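Beige
From Wikitz, the household encyclopedia

Beige is a pale, yellowish brown, or a greyish cream if you're standing on the other side of the shop. I've been looking after this entry for a while now and I still can't give you a definition that'll survive a trip to the paint counter, so what follows is my best go at it (corrections welcome on the talk page, as always!).

Name
The word is French and was first used for wool left in its natural state, neither bleached nor dyed. English picked it up in the 1800s as the name of a cloth and only later as the name of a colour. I rather like that, as sheep are a good deal more varied than the tins are. Écru has a similar history, from a French word for raw or unbleached, and the two were used for much the same thing for years before shops started pulling them apart.

Neighbouring colours
Cream has more yellow in it and is lighter. Tan is darker and browner. Taupe is where brown wanders off into grey, and greige is the trade's name for anything caught between grey and beige. Fawn, sand, oatmeal and biscuit are all beige to my eye, though Garba Babalola, who edits our page on browns, won't have fawn on this side of the fence and we've agreed to list it on both.

Undertones
Every beige leans somewhere. Pink ones look lovely on a sample card and can go a bit sticking-plaster over a whole lounge room. Green ones behave themselves in strong northern sun (I'm in Toowoomba, so flip that if you're reading from up top) but turn drab under a cool bulb. Hold the swatch against plain white printer paper and the lean shows up straight away – it works on carpet offcuts and curtain fabric too.

In paint
The old Jetulton card is the one I learnt on. It ran to 415 colours, and 65 of them were filed under beige. My kitchen is Bashir, off that card, which was sold as a warm stone and dries a fair bit pinker than the chip. I needed 2 coats over the old mission brown, then another the following July when I moved the fridge. Sunil Bhattacharjee has written up the discontinued shades on his own page, with mixing notes for most of them.

On floors
Pale beige is a popular choice underfoot, in tiles, carpet, vinyl and poured finishes alike. It's kind to dust and sand, much less so to red dirt and beetroot. It also bounces light up onto the walls, so choose the floor first and then the paint. I did mine the other way round and ended up with skirting boards that look faintly green after lunch.

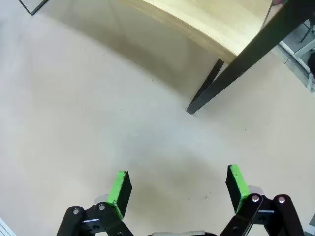

Beige at the pale end of the range, used on a floor.

In clothing
Trench coats, chinos and work shirts have kept beige in wardrobes for well over a century, often under the name khaki. Khaki comes from a word for dusty and really covers its own spread of colours, some of them quite olive. Undyed linen and calico still turn up in beige without anybody choosing it.

See also: Brown; Écru; Khaki; Mission brown; Off-white

Last edited 7 October 2022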